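Bed-making project, Vomurbridge robotics club
October, notebook 2, entry 9

Grip runs on the small grey pillow, script Fitau. Started after lunch with the speed turned down, as Grethe Vídalín would like the arms back in one piece. The fuzzy cover bunches under the fingers, so the gripper now closes to 248 and waits 600 ms before lifting.

Right gripper on the end of the pillow, left one open and contributing moral support. Egg blanket stays at the side until we've earned it.

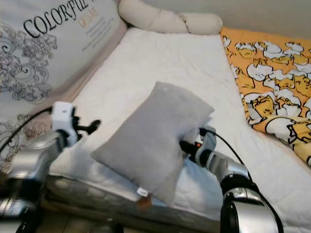 To do before the next session

Get the left arm to join in. Belline's group has a two-handed routine they swear by, and they swear at it too.
Tell the planner that fabric tags are not corners. I have told it twice.
Put the cable check back on the start-up list.
Return Hviid's hex keys, all 9.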